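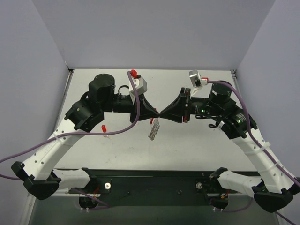

Second two-arm booth: what we are asking for

The equipment request for the Odero bench goes in at the end of July. Malou Grímsdóttir has put together the numbers, and this is a short version for people who will be using the booths or paying for them.

We want one more two-arm station, built the same way as the first: both arms on a single mounting plate, pale tabletop, walls on three sides. We looked at a larger layout from Semavix with the arms on separate stands. It has more reach, but it needs floor space we do not have, and our fixtures would have to be remade.

The arms are the largest line and the quote for them is fixed until the end of the quarter. The part of the budget that went wrong last year was everything else. Cables, cable ties, gripper fingers, brackets and fasteners came to 1320 dollars over plan, mostly in small rush orders. This time spares are a separate line, and Arsalan Tarar will place one order with Devum when the arms ship. Please send him part numbers, including for small items such as springs and clips used in handling work.

Setup time is also in the plan. The first booth took 93 hours from unpacking to regular use. We expect the second to take roughly 40, as the mounting drawings and wiring list are already done. Those hours will come out of the bench schedule, so the first booth will have shorter slots while the work is going on.

Two things are still open. We have not decided whether to buy a service plan or keep doing repairs in house, and we need a price for the wall panels from Hứa, who made the last set. Panels should be ordered before the arms.

Comments on the request go to Malou by noon on the day before it is submitted. The full spreadsheet is in the shared equipment folder.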